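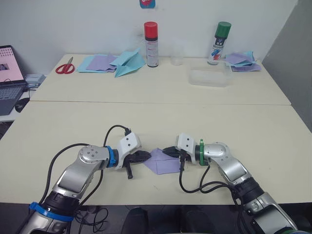
Folding table at Bronavano, Thursday afternoon. Lavender paper, creases already in it.

I've been meaning to get to the Bronavano open day for ages, mostly because of the paper (I have a drawer at home that won't close anymore), and this year I finally caught the 3 o'clock tour. Hiba Khasawneh took us around, and she's the kind of guide who lets you touch everything -- dangerous, in my case!

The folding room was my favorite by a mile. Long cream-white tabletops, nice and plain, so a pale color like that lavender really shows up. The piece I kept going back to was a square folded into a sort of envelope shape, with the crease lines plain to see. I could have stood there until closing.

Then they let us have a try. We got 15 minutes and a stack of squares each, and Tarek Akl went from table to table fixing people's corners. His big tip was to line up the points first and leave the crease alone until you're happy, then run a fingernail along it once. My first one looked like a squashed samosa. My second was better, and I've put a shopping list in it.

The shop is down the hall, next to the Berrada ink stand, and the sample packs were $4. I bought 17 sheets loose as well, which was silly, but the Hestanance range had a gray-green I'd never seen before. Parking is easier on the Gollach side, by the way. We went in the front and had to walk all the way back.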